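Preda garment handling study, bedroom setup
Pre-run inspection checklist, with comments
Filled in by: Rezaul Munshi
Site: Flultville test apartment
Time: 8:40 a.m.

1. Emergency stop tested from both sides of the bed. OK.

2. Floor clear on the left side, between bed and shelving. OK.

3. Wrist cables, both arms. OK. Check again at lunch. The left cable loops out wide when the hand comes in low over the mattress.

4. Bed surface. OK. Gray fitted sheet, tucked at the headboard. Small wrinkles are allowed under the Lusora protocol, so do not smooth between trials.

5. Test item. Yellow shirt, wooden hanger with metal hook. Hook must be tight in the wood before the first trial. OK. 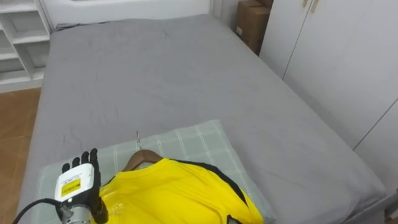 Item 5. Shirt on hanger, left hand at the shirt.

6. Hand covers checked for tears. OK.

7. Grip force limit set to the soft fabric value on both hands. NOT OK at first check. The right hand still had the Kerkmont value from the towel trials. Corrected and read back before power was enabled.

8. Wardrobe doors closed. OK.

Comments on method

The 2 conditions are one-hand and two-hand removal of the hanger. We have 296 trials logged so far out of a planned 478. In the two-hand condition one hand pinches a fold and lifts while the other stays open close by, ready to take the cloth.

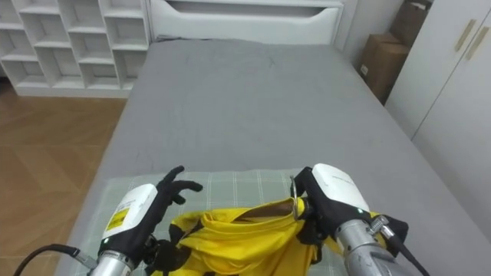
A trial counts as a success only if the hanger comes free and the collar is not stretched. Dropping the hanger on the bed is fine. Dropping it on the floor ends the trial and has to be written up.

More than 5 of the failed trials in April were hook snags, where the metal caught the fabric on the way out. I would like these coded separately from slips. At the moment both go in as "lost grip" and the results table can't tell them apart.

Open actions
Add the force limit readback to the startup script.
Replace the hanger if the hook turns by hand.
Recode the April snags before the next set of trials.

Cleared to run: yes, after item 7 was corrected. R.M.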